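Crank Bench FAQ: the stall fault, the sleeve, and what to do when the robot stops mid-turn

Last updated 07/01/2024

I get the same messages over and over since the June stoppage, so I'm putting my answers in one place. If you've been on a Gruvik shift with me you've heard most of this already (sorry!). If you're new, read the first three before you go anywhere near the bed.

What went wrong in June?

The robot was winding a bed crank, the crank got stiff, and the arm kept pushing. It should have given up and let go. It didn't, because the Grullix controller was reading the load at the wrist as zero, so as far as the software knew it was turning a handle made of air. Fault 119 came up on the console a good while later, after one of us had already hit the stop button. Nobody was hurt and the bed was fine, but the wrist joint wasn't happy and I spent a long evening with it.

Was the sleeve to blame?

Partly, yes. We'd been running with a fabric cover over the arm to keep dust out of the joints, and it had worked its way down and bunched up close to the fingers. Thick folds around a moving wrist are bad news. They rub, they tug on connectors, and they hide things you really want to be looking at. When I pulled ours back I found the load sensor plug half out of its socket. I can't swear the sleeve did it, but I'd put money on it.
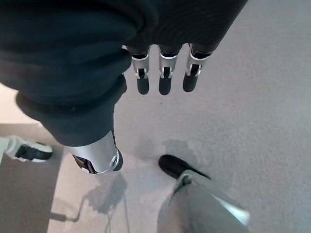 So do we still use the sleeve?

Not on crank work. You can use it for parking and for moving the robot between rooms, and that's all. If you do put it on, check that the lower rim sits well back from the finger joints, and check again after you've moved the arm, because it slides. Take it off completely before you enable the hand.

What does fault 119 mean, anyway?

The Haslow manual calls it "load signal implausible," and I've read that page more times than I'd like. In plain words: the motor is working hard and the sensor says it isn't. One of them is wrong. It's nearly always the sensor or its cable, but treat it as a real jam until you've proved otherwise. Please don't just clear it and press go! I did that once in my first month and I still hear about it.

Why does it only happen with the crank?

Because the crank is the one job where the hand closes on something that's fixed to something heavy. If the robot grabs a loose rod and pushes too hard, the rod moves. A handle coming out from under a bed has a bend in it and a circle it has to follow, and if the hand drifts off that circle by even a little, the force has to go somewhere.
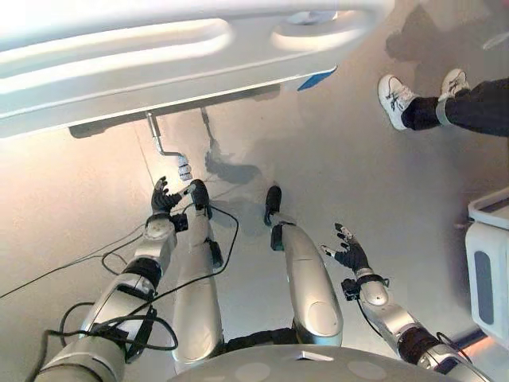 It mostly goes into the wrist. That's why I set the grip limit lower for this job than for anything else on the list, and why I get grumpy when somebody bumps it back up to save time. The limit is now 5 on the console scale. Leave it there.

Those cables on the arm look like a mess. Is that safe?

Fair question, and I get it a lot. Slack in itself is fine, the arm needs some to reach. What you don't want is a loop that can catch on the crank or hook over a foot. Before each run I follow every cable with my fingers from the wrist down, with the power off, and I move any loop that's lying over a leg. It's dull and takes no time at all. The cable clips from Wako came in last week and I like them so far, but I haven't fitted them everywhere, so don't assume.

Where should I stand?

Past the feet, off to one side, where you can see the closed hand and the free one. Keep your shoes out of the sweep of the crank. Don't lean over the bed to get a better look, and don't put your hand under the panel while the robot is holding the handle, even if it's been still for ages. Stopped and switched off are two different things.
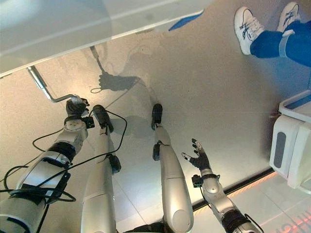
Natnael Yimer

I've had a couple of people ask why I make such a fuss about the free hand. It's simple: everyone watches the hand that's doing the work. The other one is powered too, and if the balance routine decides to shift, it'll move without asking you.

What do I do if it stalls with the handle still in its grip?

Press stop first. Then wait, and don't pull on the fingers. There can be a lot of spring stored up in a wound crank, and if the grip lets go suddenly the handle can whip back. Count out about 300 seconds so the motors can cool, hold the crank from the far side with a second person helping, and only then release the hand from the console at the slowest speed.

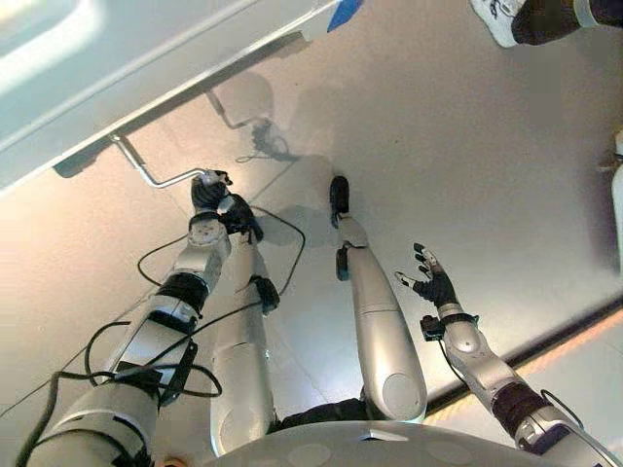

If the fingers still won't open, leave it alone and call me. I mean that, I'd much rather walk over than replace another wrist. Write down where the crank was in its turn and what the console said, in the exact words if you can.

Has it happened since?

Not the full fault. We've had 2 false alarms, both from the same plug before I swapped it. The new plug has a proper latch and you should feel it click. If you don't feel the click, it's not in.

Who do I tell if something seems off?

Me, any time. A funny noise counts, and so does "it just looked wrong." You won't get in trouble for hitting stop.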